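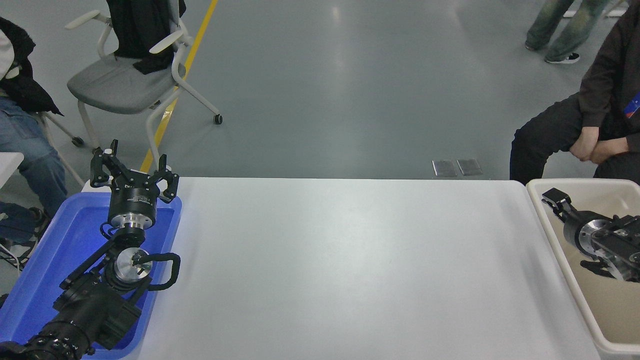

Setting up a white work table between two trays

These steps cover a rectangular table with a tray at each end and a clear surface between them. Use trays of different colors, for example blue on the left and cream on the right, so written instructions can refer to them by color.

1. Position the table. Keep it off any painted floor line and leave floor plates uncovered. On a coated floor, lift the table to move it - dragging marks the finish.

2. Level the top. Measure along the long side first, then across. Adjust one leg at a time and recheck both directions after each change.

3. Clean the surface. Wipe with a damp cloth and mild soap, working from the far edge toward you. Go over it again with plain water and dry with a lint-free cloth. Do not use scouring pads on a matte top. They leave shiny patches that show under overhead light.

4. Set the trays. Stand them on either side of the table with 19 mm between the tray wall and the table edge. The gap lets you lift a tray out without scraping the rim.

5. Check the lighting. A pale, soft reflection on the top is acceptable. If you see a hard bright spot from your working position, turn the table slightly or fit a diffuser.

6. Clear the top at the end of the shift. Parts go back in their tray, tools go back on the wall. Repeat step 3 every 37 shifts, or sooner if there is visible residue.

Revised in April by Nouhaila Kamel. Step 4 previously gave no gap.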